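Damp log, Trestgate, 14/02/2023

Day 47 of the readings. 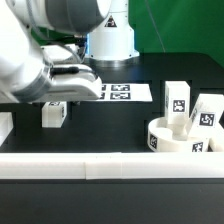

Cellar hygrometer at 7 this morning gave 81 per cent, down one from yesterday. The north wall is still the wet one. I took the pin meter along it at knee height and at shoulder height, as before, and wrote the figures in the ruled book. The lower row is falling slowly and the upper row has not moved since the new year. I have been thinking again about colour for the meter shelf. A matt black top, like the tabletop in the photograph, would show salt dust the moment it fell, and that is the single thing I want a shelf down there to do. White melamine hides it until there is enough to wipe up. I have half a tin of blackboard paint left from the back door and will try it on an offcut first.

The salts themselves have changed character. In the autumn they were fluffy and came away on a dry brush. The present growth is a hard, glassy crust which needs a scraper, and it sits in a band two courses deep just above the old tar line. I scraped one brick clean, bagged the result and weighed it on the kitchen balance: 14 grams. The bag is on the window sill with the date on it. I shall scrape the same brick in July and compare.

Rang Grasmont mid-morning regarding the survey. They want 1,298 pounds for a full report with core samples, excluding making good. The man I spoke to was civil enough but could not say how many cores, or how deep, or whether the samples would be oven dried or merely tested with a carbide meter. These are different things and give different answers. A carbide test tells you the total moisture in the drilling. It does not tell you how much of that the material would hold anyway from the air, and with salts present that share can be large. I asked for the method in writing. He said he would see what he could send.

I could do the oven method myself. It needs a drill run slowly so that the dust is not cooked on the way out, some lidded jars, a balance better than the one I have, and a steady 75 degrees in the oven for damp sections and higher for dry. The balance is the expense. The kitchen one reads to a gram, and a drilling of the size I would take might lose only a gram or two in total. Chunhua Zeng has a laboratory balance left over from her glaze work and has offered the use of it if I carry the jars round to her. I would want the lids taped before walking them up the hill.

Lunch, then outside to look at the gutter. The cast iron downpipe at the north corner discharges into a gully which I had taken to be sound. Poured two buckets down it with a little food dye in the second. The water went away quickly, and the gully was clear to the eye afterwards. No colour in the cellar by four o'clock. That proves very little. Clay ground can hold a leak back for days, and the dye would be well diluted by the time it reached the wall. I will look again tomorrow and the day after, with the torch held flat to the brickwork.

The external ground level is a more likely culprit. Measured it properly this afternoon with the water level (two jam jars and a length of clear hose, perfectly accurate if there are no bubbles). The path outside the north wall is 8 inches higher than the path on the east side, and the east wall is dry. Somebody has laid concrete over the original brick path at least once, and on the evidence of the broken edge by the gate, twice. Every layer has raised the surface and none of them falls away from the house. Rain sits against the wall in a strip as wide as my hand until it soaks in or dries off.

The remedy is obvious and tedious. Break out the concrete for a width of two feet, dig down to the old level, check the footing as I go, and leave the trench open through a summer. Whether it is then filled with clean stone or left as an open channel with a grating is a matter for later. Huritz sell a pressed steel grating in metre lengths which would span it. I dislike filled trenches on principle. They silt up, and after ten years you have built a wet sponge next to your own wall.

Spent an hour after tea on the ventilation figures. With outside air at 6 degrees and 85 per cent, and the cellar at 11 degrees, bringing in outside air dries the place. In summer the same fan would wet it, as warm air coming down the steps meets the cold wall and drops its water there. The fan therefore wants to be switched on the difference in absolute humidity between inside and outside, with a dead band so that it does not chatter. Two sensors and a relay would do it. I have drawn the circuit in the back of the book. Until it is built the fan stays on by hand, mornings only, and I note the hours.

One setback. The chart recorder has stopped inking again. The pen arm moves freely and the drum turns, so it must be the nib. Soaked it in warm water, then in spirit, and got a faint line for an inch or two before it failed. There are four hours missing from today's trace as a result. I have bridged the gap in pencil from the hand readings and marked it as such. The spare nib does not fit, having been made for the later model. For now I have bound a Bíró refill to the arm with thread. The line is thicker than I would like and the drag pulls the reading low by a point or so - I checked it against the hygrometer at three settings and the error is at least constant. Correction noted inside the lid.

Evening reading, 9 o'clock: 80 per cent, 11.2 degrees, wall pins lower row average 22, upper row 19. Fan off since noon. Some wind from the west and a little rain on the path, standing against the wall as usual.

To do: tape for jars. Blackboard paint on offcut. Ask Chunhua which evening suits. Look for dye, first thing. Price a breaker for two days' hire, and find out who takes concrete.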